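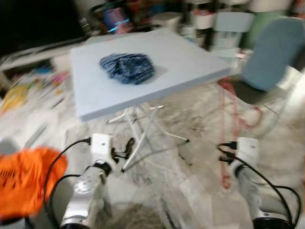
Ibsa Lencho has been folding things for a living longer than I've been writing this column, and when I asked how the work has changed at Hitier since the arms came in, she laughed and said, "I talk more." Then she went back to watching. Two arms, a little folding table, and a crumpled bit of navy cloth sitting on top in a heap. That's the job now, or a big piece of it. "You see that lump? I used to shake that out and have it flat before I'd even thought about it. Now I have to think about it, so I can tell the Skevenis people what I'm thinking!"

Skevenis makes the software. Hitier is a linen and clothing service, and on a busy Friday the main floor handles up to 3,000 pieces. The robots do none of those yet. They get a training room and Ibsa.

I asked if that felt strange, teaching the thing that might take over your table. She took a while with that one.

"In October I was mad. I'll say it. They told us in a meeting and I went home and I was mad all weekend. My sister said, well, your wrists hurt, don't they? And they do. So I don't know. I'm less mad."

What did she ask for, then? Three things, she told me: the same pay in the training room as on the floor, no night shifts, and a say in which jobs go to the arms first. She got two of them (the night shifts are still being argued over, and she was pretty cheerful about arguing). 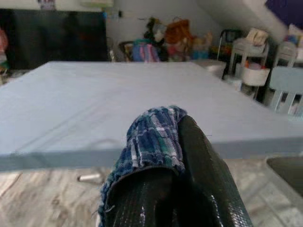 Plaid cloth at the gripper, with the big table behind.

"Frayed edges are the worst," Ibsa said. "You feel a thread catch and your fingers just let go. How do you write that down? I tried. I wrote half a page and the engineer wrote back, 'Can you be more specific?'"

She likes the engineers fine, by the way. What she misses is the noise, and the women at the next tables. At her old job at Postanum she did 900 napkins a shift and could follow four conversations while she did it. In the training room, she says, people ask her a question and then type.

Would she go back to the floor if they let her? "Mornings, yes. Afternoons they can keep me in here, there's a chair."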